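From: Rhys Sutcliffe
To: serial-readers list
Subject: Re: Salt Ferry, reading order and the side chapters

Citlali Cuautle wrote:
> I finished chapter 60 of Salt Ferry last night and now I'm confused.
> The site lists four side stories after it, but the table of contents
> on the author's own page puts two of them much earlier. Do I read
> them now or go on to the Stimville part? Also, does anyone know if
> the break after the Eleck chapters is permanent? I saw a comment
> saying it was dropped.
>
> Citlali

Hi Citlali,

I read the whole thing as it came out, so I can answer most of this.

The side stories were written late and slotted in afterward. "The Pilot's Daughter" and "Low Water" both take place before the crew reaches Statov. The author moved them up on her own page, but the reading site only lets you add chapters at the end of a volume, so they stayed there. If you have already passed chapter 60, read them now. You will know who the pilot is, and "Low Water" gives away nothing you haven't seen.

The other two are different. "A Room in Statov" is told by the landlady and can be read any time. "McAlister's Letter" should wait. It names the person who sold the ferry, and the main story doesn't get to that until well into the Stimville part. I read it too early and it took a lot out of those chapters.
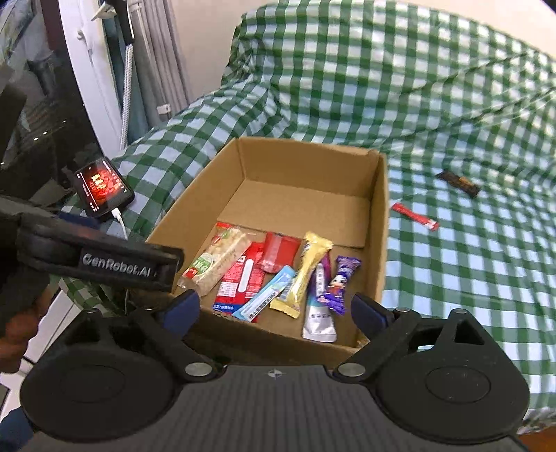
The order I give people is the main story through 60, then "The Pilot's Daughter," "Low Water" and "A Room in Statov," then the main story to the end, then the letter. Ramiro Robles posted a different order here in June that puts the landlady's story first. It works, but the first page is slow if you don't know the house yet.

On the length, the main story is 117 chapters. The early ones are short. From Stimville on they get a good deal longer, and the last one is nearly three times the size of the first. Somebody asked about a print edition a while back. A friend who keeps the files put the draft at 600 pages, and that was without the side stories.

As for the break, the comment you saw is old. She stopped after the Eleck chapters and left a note that she wasn't happy with the brother's storyline. When she came back she rewrote the last two Eleck chapters, and the old comments stayed attached to the new text. That's why some of them argue about a fire that isn't in the book anymore. I'd skip the comments on that stretch.

Lachlan Gilchrist still has the old version of those two chapters if you want to compare once you're done. I prefer the new ones. The brother has a reason to leave, and the scene at the customs house is much clearer.

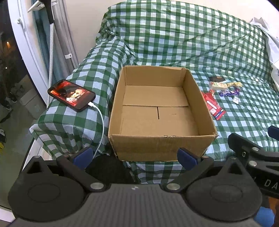 Is the story finished, or is there going to be a second book?

The main story is finished and the ending is a real ending, with the ferry sold and the crew split up. She has mentioned a second book set in Eleck a few years later, but no chapters of it have been posted.

One more thing on the translation. Lertchai Tanasarn pointed out that the name of the harbor changes spelling partway through. It's the same place. The first translator used one spelling and the second used another, and the early chapters were never corrected. The same goes for the cook, who is called by his family name at the start and by his first name later.

If you're around on Sunday, a few of us are going over the Stimville part on the list. Put the chapter number in the subject line so people who are behind can skip the message.

Rhys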